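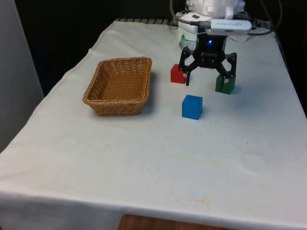 Handout 7: Learning pick-and-place from demonstrations

Behaviour cloning treats control as supervised learning. The policy takes the current camera images and joint readings and returns a short chunk of future actions. Training reduces the difference between the predicted chunk and the one recorded from the operator. No reward is defined and the objects are not modelled.

The Curkden set used in this unit holds 529 demonstrations of one task: put the coloured cubes into the basket, in any order. Each demonstration is stored as a single episode at its full length. Failed grasps were kept if the operator recovered within the same episode. Removing them gave a policy that closed on empty air and then carried on to the basket.

Two views are used. The fixed view gives the layout of the table; the wrist view gives the last few centimetres of the approach.

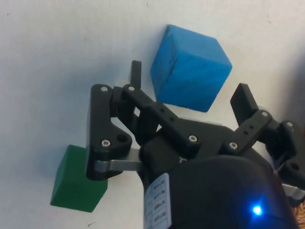
Occlusion is the main difficulty with the wrist view. The linkage moves with the fingers, so the hidden region changes as the gripper opens and closes. A cube may be in plain sight, as the blue one is, while its neighbour is partly covered by the left finger assembly, as with the green. A network given this view alone has to infer the rest of the cube from one visible corner or face. The Deten baseline does so poorly when two cubes are close together -- it tends to aim at the visible part and not at the centre.

The usual remedy is to encode each view separately and join the features before the action head. Random masking of one view during training (the Mumau variant) stops the policy from relying on the fixed camera throughout. The masking rate is set once and held constant for about 800 epochs.

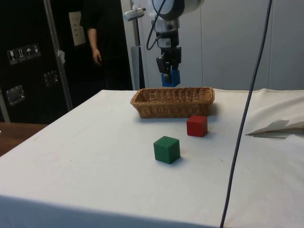 Page 69

Transport and release. Once a cube is held, the wrist view changes little and the fixed view carries most of the useful signal. With the blue cube in the fingers and the red and green still on the cloth, the policy must keep to the basket and ignore the other two until release. Chunked prediction helps at this stage, as a single-step policy can switch target midway.

Release is labelled from the gripper command and not from contact. The Shibata split marks it at the first opening command above the basket rim. Opening commands given over the table are left unlabelled.

Exercise. Train the two-view policy with and without masking. Report grasp and release success separately, and state the chunk length used.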